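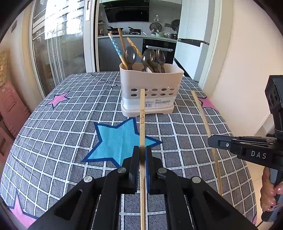 Why Does the Chopstick Cup Have Holes?

Hi, it's Birdie again! Last time, in March, we talked about sponges, and Ivan Zhuravel wrote in to ask about the cup his family keeps chopsticks in. Why would anybody make a cup with holes in it? Wouldn't it leak?

Yep, it would leak, and we want it to! When you wash a spoon or a chopstick, little drops of water cling to it. Stand it in a cup and the drops slide down, down, down to the bottom. In a cup with no holes they'd just sit there in a puddle (yuck). Holes let water out and they let air in, and moving air is great at drying things.

My pink one has two rows of oval holes in the front, and a tray underneath with short little feet. There's a divider inside too, so you can keep spoons on one side and chopsticks on the other. I never remember which side is which.

Wood needs the most help. A metal spoon doesn't soak up water, but a wooden chopstick does, a tiny bit, so it takes longer to dry.

Try it! Wet one wooden chopstick and one metal spoon, stand them both up, and touch them after 15 minutes. Which one still feels damp?

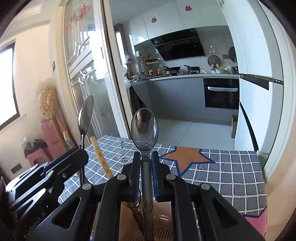 Shiny spoons, a wooden chopstick and my starry tablecloth.

Tell me what you find out!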